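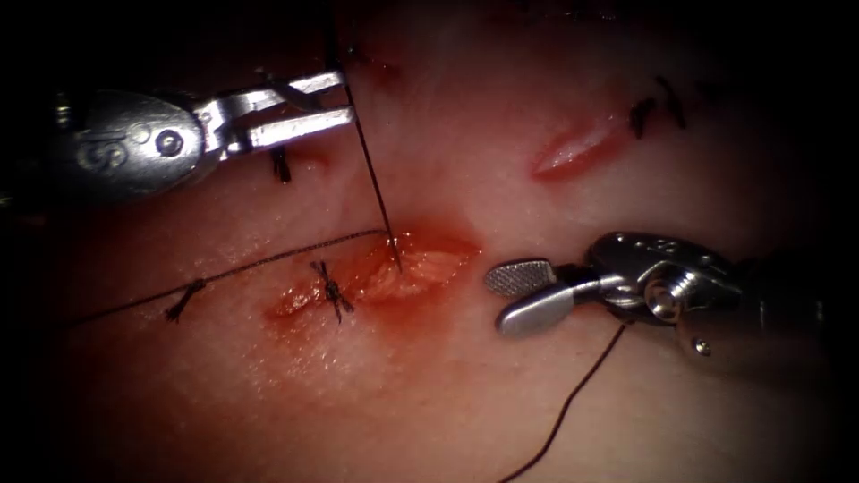 Recovery time after hernia repair – desk job

Gemgate Forums > Health > Surgery & Recovery

mtwal
Having mine done in June. Surgeon's office says 8 days off then back to my desk. Boss wants a date in writing. Is that realistic? 44, decent shape, commute is the bad part, 30 min each way on a bus with no shocks.

policarpio_j
No. Ask for two weeks. You can sit fine, its the getting up. And the bus will be awful, mine was.

wilska
Disagree. I was answering email on day three, back in the office on day 8. Walked the hallway every hour, pillow between me and the seat belt. Everybody heals different but two weeks on the couch made my brother stiffer than the surgery did.

policarpio_j
Didn't say couch. Said two weeks off. Walk all you want at home.

mtwal
ok so maybe half days the second week? Also what do I need in the house. Deductible already ate 1,000 so keep it cheap

dalura
My list, in order:

1. Stool softener. Ask the pharmacist which one, start when they tell you. Do not skip this
2. Loose pants, drawstring. Jeans sat right on the sore spot for me
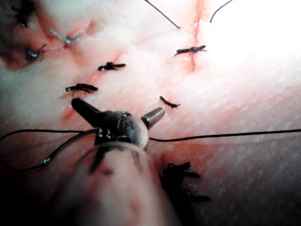

3. Ice packs, the soft kind. Two so one is always in the freezer
4. Stuff you use daily moved up to counter heigth before you go in
5. Somebody else for the dog

wilska
Good list. Would add cough drops – coughing was the worst of it, sneezing close second.

policarpio_j
Agree on the sneezing at least lol

mtwal
Thanks all. Going to ask for ten days and half days after. Munther Twal, official couch owner, signing off till June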